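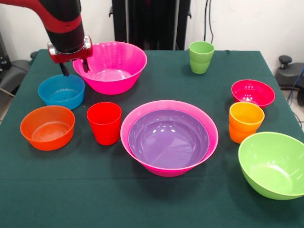
Rizwan Marikar, workshop notebook, 3rd March
Read by: Saeed Kordestani

Norkby house, outdoor kitchen and guest book pages.

Spent the morning on the kitchen run by the pool. The owners want it open for the first bookings in April, and the listing already promises a grill, a griddle and a fridge, so those three have to work whatever else slips. The griddle plate has been reseasoned and is back on its stand. The grill is fine apart from the left igniter, which sparks one time in several. I cleaned the contact and it got better but not reliable. Ordered a replacement from Karimi. Put a long lighter in the drawer for now.

The fridge door seal is split at the bottom hinge corner. Saeed thought it could be glued. I tried that on the old one last year and it opened up again in the first warm week, so I would rather change it. Part number is on the inside of the door, written on the masking tape.

Water heater for the outdoor sink: the Trorkex unit trips after 10 minutes if the tap is left running. It does not trip on short use. I swapped the breaker with the spare and got the same result, so it is the heater or its thermostat. Did not open it up. Next visit, with the power off at the house and the other meter.

Pool cover: two of the straps have perished. The buckles are still good, keep them. The 2,000 liter rain tank behind the hedge is full and the overflow goes where it should, down toward the lane and away from the terrace. The lid was off again. Needs a clip.

Crockery for the outdoor cupboard is plastic only, same as last season. No glass past the kitchen door. I have written it on the card inside the cupboard and it should also go in the welcome folder, in both languages.
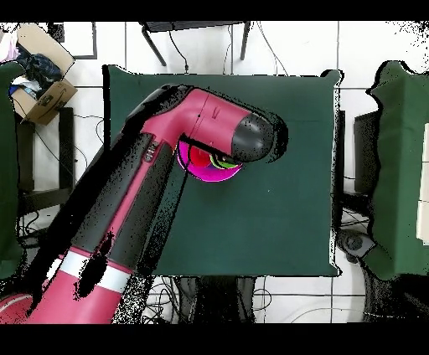
Directions sheet

The one in the folder is wrong. It sends people left after the bakery, which was right before the new roundabout. Drove it both ways this afternoon. Coming from the highway you now take the second exit at the roundabout, pass the Imov yard on the right, and turn up the track at the mailboxes. The track is easy to miss after dark. A reflector on the post would do it.

Saeed, can you redo the sheet and send me the text before it goes on the booking page? Leave off the forest shortcut. It is too soft for cars until it dries out.

Left to do: igniter, door seal, heater, straps, tank clip, reflector. Key is back in the box, code unchanged.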